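Ticket 1052
Product: Kelard wireless panic button and hallway siren
Opened by: Hawi Ambaye
Status: waiting for customer

8/7/24, first message
Hello. We have 4 panic buttons in our office building, all connected to one Kelard hub. In the drill yesterday I pressed the button at the reception desk. The light on the button became green, but the siren on the second floor stayed silent. The first floor siren was normal. I changed the battery and pressed again, with the same result.

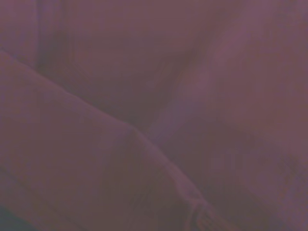 The other three buttons start both sirens, so I believe the siren itself is good. Firmware on the hub is 2.4. Please advise what I should check next.

Reply, Gebremedhin Degefa, support
Thank you for the clear report. Please open Zones in the hub menu and look at the reception button. Each button has its own list of sirens. If the second floor is missing from that list, add it and save. Also please send me the distance between the hub and the upstairs siren.

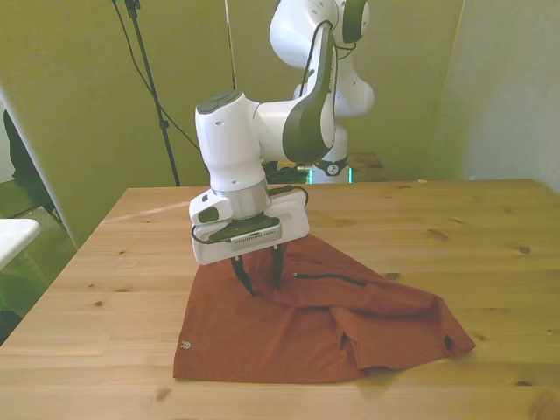
Until this is solved, please tell your staff that the reception button does not alert upstairs. They should call by phone also.

Hawi Ambaye
The second floor was missing from the list, you were right. I added it and saved. Now the siren sounds, but with a delay of more than 50 seconds. For a lockdown alarm this is too long. The distance is 200 feet, with one fire door between.
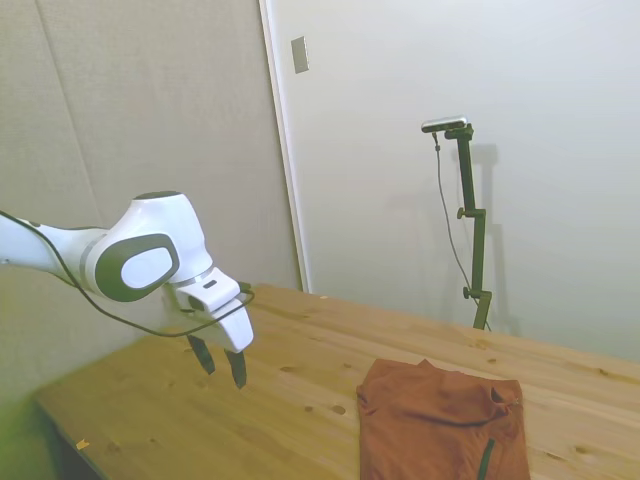

I tried with the fire door open — the delay was the same.

Gebremedhin Degefa
Then the door is probably not the cause. Under Alerts there is a setting "Confirm before relay". When it is on, the hub waits for a person to confirm before it sends the signal to a newly added siren. Please set it to Off for the reception button, restart the hub, and test two times. Write me both delays, even if they are short.

Kelard Support | Contact us | Back to top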